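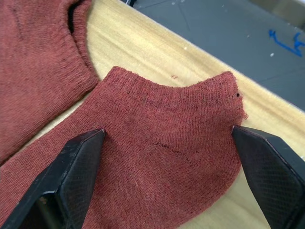
Notebook, February, started a little after 2 in the afternoon

Okay, the cuff detector. I retrained it on the wrist camera crops last night (600 labeled ones, thank you Leire!) and spent most of today finding out where it still lies to me. The short version is that it loves a clean ribbed edge and goes to pieces at the corners. The red sock is a great torture test for this, with that gently curved cuff and then the frayed bit at the right end where the little loops of yarn stick out. The old model put its grasp point right on the fray with very high confidence, I guess because loose yarn gives it lots of texture to get excited about. The new one slides the point back along the rib, most of the time. There's also a small dark spot in the knit near that corner, and I want to know if it's dragging the heatmap over. To do: mask it out by hand in a few crops and compare.

Second thing, and this one ate my whole morning. With both fingers open the pads cover a lot of the view, and the segmenter was happily calling the crosshatch "knit." Fair enough, it does look kind of knitted! I now render the finger mask from the joint state and subtract it before anything else runs. It costs next to nothing, but the mask lags when the wrist rotates fast, so I hold the last one until the gripper stamp and the image stamp agree within 20 ms. Ugly, works for now. If you pull my branch, the flag is fesmont_mask_hold and it's off by default (sorry, I'll flip it once the tests pass).

Then the hanging side. The planner treats the hanger as a rigid body, and a thing on a thin cord is obviously no such thing. I've been re-estimating the clip bar pose from the head camera right before the approach, and only then letting the arm with the sock commit. The two arms also can't share one timeout anymore. I've got the pinch side at 200 ms and the approach side at 2,000, and the state machine complains a lot less.

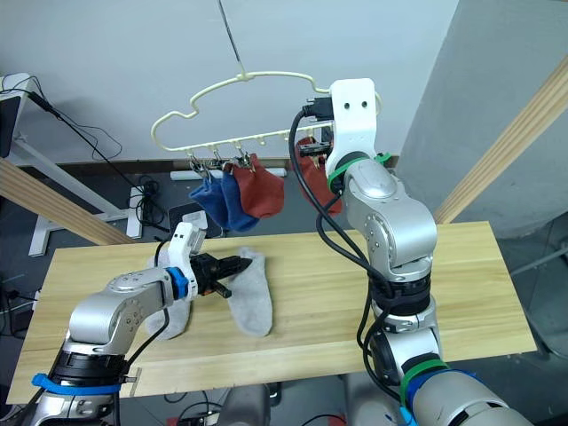 Trinidad Paredes read this over my shoulder and thinks I'm fixing the wrong end of it. She'd leave the pose estimate alone and make the last stretch of the approach compliant, so that a clip that's a little off gets nudged into line when the cuff touches it. Her worry is that one more look before the approach only tells you where the bar was, and by then the other arm may have bumped it. I don't love it (tuning stiffness is my least favorite job in the world) but she has a point, and the logs do show the bar estimate drifting between the look and the contact.

So, next up: log the bar pose all the way through the approach, then try her version with the stiffness turned down in z only. Ignacio, please don't rebase the planner until I've merged the timeout split.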